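Section 7: Bathroom counter tidy, first run

Before starting, finish the joint check in section 6 and load the Skemora task file numbered 402. Two people are needed for a first run, one on the controller and one on the stop button.

1. Lay out the toiletries on the side of the counter away from the basin. Include at least one toothbrush and one tube.

2. Leave the pump bottle at the far end. It is not part of this task.

3. Bring the robot up to the front of the vanity and run the arms through the reach test at 12 per cent speed.
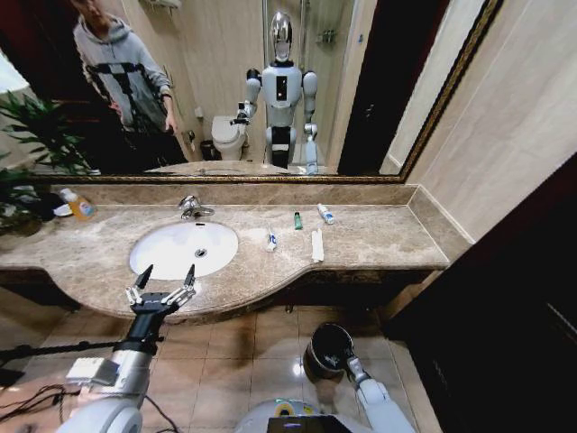

4. If the reach test passes, raise the speed to 19 per cent. Do not go higher on a first run.

Note: Large mirrors can upset the depth reading. Mitiku Kahsay's filter is in the Skisunard folder and should be switched on before step 5. With the filter off, the arm may try to reach for an item in the reflection.

5. Move the gripper over the counter and stop it with at least 70 mm between the fingertips and the marble. Check that both fingers open fully.
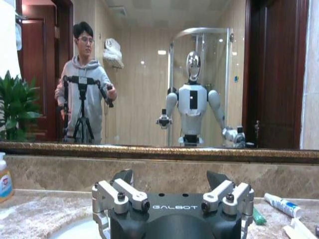 6. Lower slowly on to the first item and close at the lightest grip setting. Tubes need one setting more than toothbrushes.

7. Lift, hold for a count of three, and set the item down again in the same place. Repeat for each item.

Caution: Keep water off the counter during the run. The finger linkages are not sealed.

Caution: Route cables away from the operator's feet and tape down any that cross the doorway.

8. Save the log under your own name and send a copy to Harriet Crenshaw. If a grip failed twice on the same item, write down which one and the setting used, then go to section 8.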